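Week 6 – Surfaces and glare (desk lighting, cont.)

Reading: Plestel handout, first half. Quiz Wednesday.

Recap – matte vs gloss. Gloss bounces light one way, matte scatters it. Same lamp, same desk height, very different complaints from the person sitting there.

Terms you need:
illuminance – light arriving, in lux
luminance – light coming off toward your eye
reflectance – share sent back

Stodwood office case: 1000 lux at the desks, way too much for screen work. Reflectance of desktops 79 percent. Staff kept turning lamps off, manager kept turning them on. Know why both were half right.

Pale tops: the far side often looks brighter than the near side. Dont call it uneven paint – check the angle first.
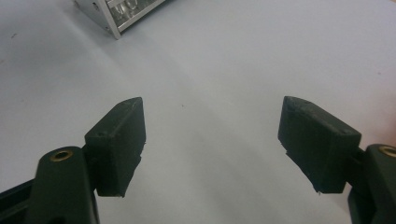
Ming-te Ng disagreed in the seminar, said the angle matters less than people think and that at Irthorpe swapping the lamps fixed most of it. Fair point, bring it up again when we do lamp color.

For next time: measure one desk at home, near edge and far edge. Write down both numbers and the time of day. Phone app is fine, just say wich one.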